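List: handheld-demos
Subject: Re: Re: gripper open at start of episode, tiered rack task
Date: Oct 28, 2024

> We are seeing the policy close on nothing in the first second of a
> rollout, mostly with the left arm. Our demos were all recorded with
> the handheld units, two-handed, wire rack on a square table. Is it
> worth trimming the start of each episode, or is 3579 episodes enough
> for this to average out? Also, does anyone still mix in the
> teleoperated set from Haverford?

Taking the last one first: we dropped the teleoperated set in December. The leader arms have a lag that the handheld data does not have, and the policy learned to wait for it.

On the open gripper. I would not trim blindly. Look at what the wrist view contains before first contact. In ours it is often mostly tabletop, with the rack only reaching into a corner, and the network has to get its sense of distance from wood grain and glare.

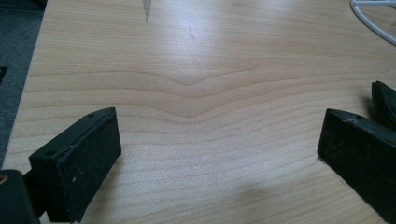
Fig. 1. Wrist view, fingers apart over bare table, part of the white wire object at upper right.

With a view like that the finger opening is the strongest signal available. If your width channel is offset by even a few counts between the two units, the left and right policies will disagree about what "open" means. Check the zero on both before you touch the episode boundaries. The Dolleck calibration script writes the offset to the session header, but the Nemamwood converter ignores that field unless you pass it explicitly. We lost 200 episodes to this before we noticed – they load without a warning.

The head view is more useful for deciding where an episode should begin. We mark the start by hand, at the point where one unit is close to the rack and the other is over the table with its fingers open.
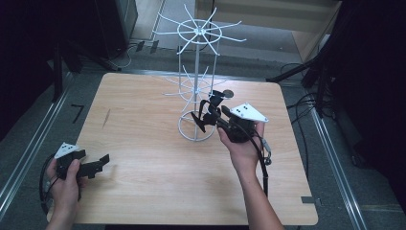
Fig. 2. Head view, both handheld units over the table, right one close to the rack.

Other settings, for comparison with yours:

Pad width at start: no threshold, value logged only
Frames kept before the start mark: 100
Static frames at the end: removed
Marker dropouts: episode rejected if longer than 3 frames

The dropout limit is strict. The marker plates can be hidden behind the rack when the operator reaches around it, and interpolated poses in that part of the motion gave us collisions with the spokes on replay. Asking the operator to turn the rack instead of reaching helped more than any filter did.

As for averaging out, I doubt it. A fixed offset is the same in every episode, so more episodes will only teach it better. If both zeros are correct and the left arm still closes early, please post the width trace for one rollout and the matching demo, with raw counts and not the normalized values.

The Avska loader has a plot option for this, but it clips at zero, so use the raw log.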